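Let the Parables Be Weird Again
Bindu Thomas, 5/22/18

I taught the middle school class at our church for seven years, and I have a confession: the lesson I was proudest of was the one that got me a phone call from a parent.
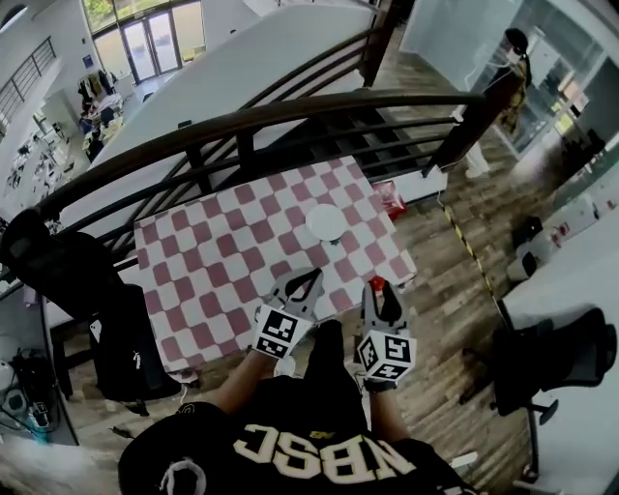
It was the Prodigal Son, done as a trucker story. The younger brother cashes out, blows it all in Reno (sorry, Reno), and ends up hosing down livestock trailers for gas money. I did the voices! The kids loved it, and then Orlando Arango's mom called to ask, very politely, whether I thought the Bible needed help.

I've chewed on that for a long time. I still think she asked a good question, and I still think my answer is yes, a little. These stories are almost 2000 years old. The people who first heard them knew what a pig meant, and what it cost an old man to run down the road in front of his neighbors. My kids didn't. They heard "fatted calf" and went glassy.

Now, I've heard retellings that made me want to crawl under the pew. Rochelle Zamora once sat me through a surfer version of the Good Samaritan that ran 30 minutes and left out the priest. You can't leave out the priest! He's the part that's supposed to sting.

So that's my whole rule, if I have one. Change the clothes, change the accents, put the whole thing on a boat if you want to. Keep the part that makes people squirm. Orlando is in college now, and he tells me he still remembers the trailers.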